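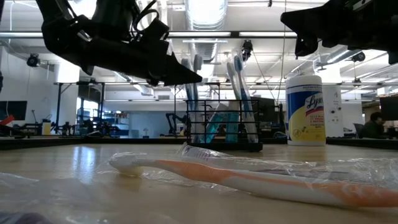 4.2 Small things in small containers

Of all the sorting jobs in our study, packing hygiene items gave us the most to think about, and we did not expect that. We had assumed the big stuff (blankets, coats, boxed food) would be where people's habits differed. But put a pile of wrapped toothbrushes in front of ten people and you get very nearly ten ways of dealing with them!

The Nindulby collection covers 3297 placements of personal care items, 1849 of them into open wire holders and the rest into bags or lidded boxes. Figure 3 shows a wire basket with four packaged toothbrushes upright in it and two teal travel-size containers between them. An orange and white toothbrush lies on the table in front, still in its wrapper.

Figure 3. Toothbrushes and travel-size containers in a black wire basket. A canister of Lysol disinfecting wipes stands to the right of the basket.

We find this kind of arrangement fascinating. The brushes stand in pairs at the two sides and the teal containers take the middle, one of them on a tilt. Dunleavy (working notes, March) calls this "bookending" and found it in 958 of the wire-holder placements. Long items go to the edges, where the bars give them something to lean on, and shorter ones drop into the gap. Packers seldom described it as a plan. When Otis Nakamura asked one of them why the brushes were on the outside, she said that was just where they stayed up.

Wrapping matters far more than the earlier Sterkmont work suggested. A bare toothbrush is a simple object: thin, stiff, easy to pick out by color. Put it in clear film and it gets wider and slippery, and the loose end of the wrapper can catch on whatever is next to it. Several packers pressed the film flat along the handle before standing the brush up, and two folded the extra under the base. We coded both as "taming" (see Table 5), a name we owe to Bernadette Iwasaki and have grown very fond of.

Which end goes up was another lively question. Heads up was the usual choice, and it makes the colors easy to compare at a glance. The few who packed heads down said they wanted the thick end where a hand would reach for it. We return to this in Section 4.3, where the same packers were given combs.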